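Ultia hand-held gripper, pair

I've had my Ultia pair since March, and I love them, but read this before you order! The right one let go twice while I was lifting a lid. Same fault both times: the cable plug had worked itself half out, and the jaws went slack (goodbye, one glass jar). 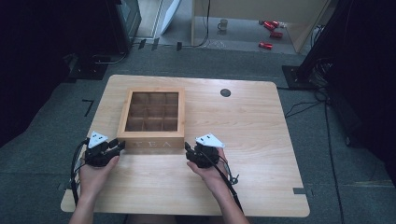
What we changed

Pairs sold from Jun 11, 2019 ship with a locking plug. Got an older set? Write to Pongsak Meesuk and he'll mail you the clip kit. Until it's on, please keep loads under 80 grams and skip anything breakable.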